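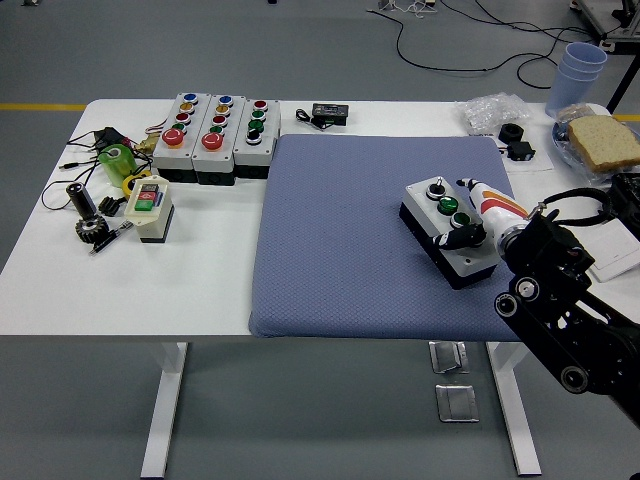 4. Caixa de comando - primeira ligação

Antes de começar: bancada nivelada, quadro desligado. Quem monta pela primeira vez lê o capítulo 2, a parte dos cabos. Não saltar.

4.1 Abrir a tampa inferior da caixa Barum. Quatro parafusos, guardar num copo.

4.2 Passar o cabo de comando pelo bucim. Deixar folga dentro, um palmo chega. Apertar à mão e depois mais meia volta.

4.3 Ligar os fios pelo esquema da folha 39. Selector primeiro, botões a seguir. Terra sempre antes de tudo o resto!

Atenção: nos modelos Rerden antigos o comum sai no borne 99. Nos novos não. Ver a etiqueta por dentro da tampa.

4.4 Puxar cada fio com dois dedos. Se sair, refazer a ponteira.

4.5 Fechar a tampa sem trilhar a junta. Junta torcida = água lá dentro no inverno.

5. Ensaio a seco

5.1 Selector em 0. Ligar o quadro.

5.2 Rodar para manual. O contactor não deve bater sozinho. Se bater, desligar e voltar ao 4.3.

5.3 Carregar no botão de marcha e largar. A bomba arranca e fica. Máximo dois segundos sem água, depois selector em 0.

5.4 Repetir com o segundo botão (bomba de reserva). Mesma coisa.

Cuidado: nunca ensaiar com a válvula de saida fechada. O vedante Liepiņa não aguenta e a garantia não cobre.

5.5 Temporizador: vem de fábrica com 196 segundos. Para rega gota a gota serve. Para aspersores subir - tabela no anexo B.

Nota: depósitos até 3000 litros usam uma só bóia. Acima disso, duas, em série. A Simone Pacheco tem os desenhos das duas versões, pedir por email.

6. Se não arranca

Nada acende: fusivel do comando, lado esquerdo do quadro.
Acende mas não roda: relé térmico disparado. Esperar que arrefeça, rearmar uma vez. Disparou outra vez, parar e chamar a assistência Markden.
Roda ao contrario: trocar duas fases no motor, com tudo desligado.
Arranca e pára logo: bóia presa ou fio do contacto de retenção solto.

Anotar na ficha da instalação o valor do térmico e o tempo escolhido. Ficha fica colada na porta do quadro, por dentro.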